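Posted in: Reviews / Home & Lab Robotics
September, by Godelieve Postma

Thread on the Kuvasitz kitchen pack, the simulated kitchen add-on that Drodinska sells for its arm software. I paid for the two-seat license myself and have been using it most evenings. Notes as I go.

The pack costs 1,350 for two seats, one year of updates included. Installing it took most of Sunday afternoon. The download is fine. The slow part is the asset conversion, and the progress bar sits near the end for a long time. Leave it alone and it finishes.

You get 311 objects and a set of kitchens you can restyle. Walls, counters and cabinet fronts swap out separately. I turned off the randomizer for my first week because I wanted the same room every time I opened it.

Object scale is good. I checked the cups and cutlery against things from my own drawers and only the whisk looked too big to me. Weights are a different story. Several of the pans have the default weight and you have to go in and fix them by hand.
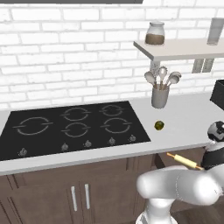
Grasping is the reason I bought the pack, so most of my time has gone there. The default grip settings are usable for boxes and jars. Round things need work. I've been spending my evenings on the rolling pin, held in the fingers out in front of the counter, with the lime left up by the cooktop as the next target. A long object like that sticks out well to one side of the gripper, and the planner has to allow for it near the counter edge. In Kuvasitz you switch this on under "carried object clearance." It is off by default. I would like it on by default.

Glass is better than I expected. The jar and the tall tumbler on the shelf both look right to me in the rendered views, and you can turn transparency off per object if your detector can't cope with it.

The cooktop knobs come as separate parts, but in my version they don't turn. Support says turning knobs are planned. No date given. Cabinet doors do open, and you can set how stiff the hinge is.

Speed: on my desktop with one camera it keeps up with real time. With a second camera it doesn't. I run the second one only when I'm recording.

Documentation is short. The Szénási tutorials cover setup and a first pick and place, then stop. For anything about contact settings I ended up in the user forum, where the replies are quick and mostly correct.

I also tried the Zurow kitchen set last spring. Zurow is cheaper and loads faster, but the drawers are painted on and the objects are all one hardness. For camera work only, I'd still take Zurow. For picking things up, I'd take Kuvasitz.

Support answered both of my tickets. The first was a license problem when I moved to a new machine, fixed the same day. The second was about the pan weights, and they sent me a corrected file.

I'm keeping the license. Next I'm doing the utensils, starting with the ladles in the holder. I'll add to this thread when I have settings worth sharing.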